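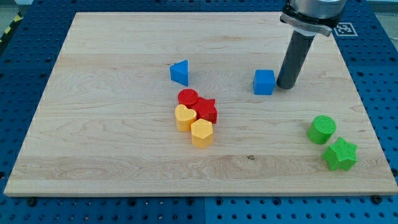 Maple board with colored play blocks on top

Home Ask Topics Tools Members Log in

Cikulon uses cookies to remember your settings. Accept / Manage

How do I keep a pale maple tray from going yellow?

Posted by Chiyo Kaneko, 9 October 2026
Woodworking > Finishing
733 views

Hi all! I'm completely new to wood and completely hooked. I bought a gorgeous piece of hard maple from the Ikeda lumber yard and I'm turning it into a play tray for my niece, who builds with blocks on every flat surface in the house. It's 19 inches on the long side, with a low lip I'm planning to glue on once the flat part is done.

What I love about this wood is how pale it is. The grain is so quiet you have to tip it toward the window to see it, and then these little wavy bits show up and I lose ten minutes just looking at it. I want to keep that! But the test scrap I wiped with boiled linseed oil went the color of weak tea overnight, and my neighbor says it will only get darker.

So what can I put on it that stays clear, is okay for a kid who still chews things, and won't get scratched to bits by plastic blocks being dragged around? I'd also love to know how far to sand. I went to 300 on the scrap and it felt like glass, but a video said that was too smooth for some finishes. There's a small knot as well, nice and tight as far as I can tell. Do I need to fill it?

I have a spare bedroom to work in with a window that opens. No spray gear.

3 replies

marlowbench
Oh, you are going to have fun with this one! Maple is my favorite wood to finish even though it makes you work for it.

Skip the oils if pale is what you're after. Linseed is about the yellowest thing you can choose, tung is a bit kinder, and oil-based polyurethane goes amber in the can and keeps going on the wood. What you want is a water-based clear coat. I've used Trekberg Clear Matte on three tabletops now and the oldest still looks like bare wood. It goes on milky and you will panic, and then it dries and the milkiness goes away. Check that the label says it's meant for toys or children's furniture once cured, and take "cured" seriously. Dry to the touch is a few hours. Cured is more like a few weeks, so if this is a birthday present, count backward from the party.

The first coat will raise the grain and your glassy surface will feel like a cat's tongue. Wipe the bare board with a damp rag first, let it dry, and knock the fuzz off by hand with the same paper you finished with. Then put on your coats, thin, with a foam brush, always along the grain. Rub very lightly between them and get every speck of dust off. I'd go with four coats on the playing side and 2 underneath. Do coat the underneath! A board that's sealed on one face only can cup on you, and I have a lovely curved shelf to prove it.

On sanding, your 300 is fine for hand rubbing between coats, but I'd stop a step or so coarser on the bare wood. Maple burnishes if you keep going and then the finish has less to hold on to. Look along the surface with a lamp held low. If you see swirls, they will be ten times louder under a clear coat.

Leave the knot alone if it doesn't move when you press a fingernail into it. I think a little dark knot in a plain pale board is the best part.

One more thing, about the lip. If you run glue-on strips across the grain at the ends, the board will want to swell and shrink every year and the strips won't let it. On something this size you may get away with it. I'd use a dab of glue in the middle of each end strip and let the rest float on a couple of small screws in slotted holes.

dee_in_the_shed
just put mineral oil on it like a cutting board. takes five minutes, you redo it whenever it looks thirsty. it does darken a touch but a kid won't care

oldpine44
Agree with marlowbench on water-based. Small additions. Maple darkens a little by itself in sunlight whatever you put on it, so keep the tray off the windowsill. Clutulard makes one with a UV blocker that slows it down and costs a bit more. I tried it last February in a cold garage and it stayed cloudy, my own fault, the can says to use it in a warm room.

Scratches: matte hides them far better than gloss. And they're easy to fix — scuff the whole top, wipe it, one fresh coat.

Chiyo Kaneko
Thank you, these are so helpful! Wiped the second scrap with a damp rag tonight and yes, cat's tongue. Going matte, and I'm keeping the knot. What kind of screws for the slotted holes, brass or steel?

marlowbench
Brass, with a pan head and a washer. Post it when it's done!

Contact Copyright Cikulon Back to top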